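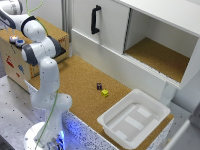 Switching IT support provider mid-contract – anyone done it?

pemham_kate
I look after the office side of a small training provider in Pemham (60 staff, one very old server) and our managed support deal with Rimport has gone downhill. Tickets used to get picked up the same morning. Last one sat for 6 days, and it was a payroll login! We've got 12 months left. Has anyone got out of one of these early without paying the lot?

Tobbler
Read the bit on service levels first. Ours said we could walk if they missed response targets three months running, but we had to have complained in writing each time. We'd only ever moaned on the phone.
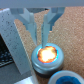 So start an email trail today, even if you think you'll stay. And ask who holds the admin passwords and the domain name. We hadn't a clue and it took ages to sort.

mojtaba_s
I'd go the other way and stick it out. We moved in July and I was fixing mailboxes till 9pm most nights. The new lot were no quicker either, just politer. Have you asked for a different account manager?
Mojtaba Shojaei

pemham_kate
Asked twice. We're on our third, and she's lovely but can't get anything moving. I've had a quote from Wusura that comes in at around 70 pounds a head, and I can't work out if that's good or daft.

Tobbler
Per month? Steep, unless it covers backups and licences. Mojtaba, sorry, but sticking with bad support to save a few late nights is how we ended up with no working backup for a whole term.

mojtaba_s
Fair enough, but she's got a year to run on this one. Paying two firms at once isn't clever.
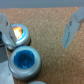 If it were me I'd use the time to write down what we've got – every laptop, every licence, who logs in where – and go out for quotes in the spring with that in hand.

hr_dottir
We're with Þrastardóttir and they did that list for us before quoting. Worth asking Wusura if they'd do the same. Kate, does your contract roll over by itself? Mine did and I missed the notice date.

pemham_kate
Oh no. Just checked, it does. Ninety days' notice, on page four. Off to write an email.

Contact the moderators | Copyright the forum and its posters | Back to top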